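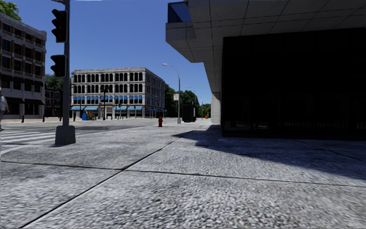
Vamix is a simulated street corner used for comparing cameras and controllers on small sidewalk robots, and I've kept this entry going since Tín Đỗ handed me the first build in June. Two controllers get tried on it, Brumell and Cisa, each with the same 3 cameras — well, the same virtual ones. Brumell likes even light, so the broad shadow under the concrete canopy is my favorite nasty test, and the little red hydrant out in the sun makes a great target for checking color!

A full comparison is 468 runs, and each run stops at 2000 steps (I tried longer and mostly got longer log files).

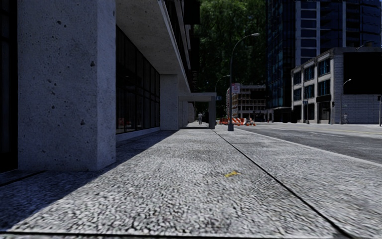 Cisa came out steadier for me, with 57 fewer bad stops than Brumell, though it's slow to start and I still grumble at its settings menu. The wide-angle camera suited both of them. Sầm, the older street map, is still handy for quick checks, but its pavement is too smooth — my depth readings always looked better there than they deserved to.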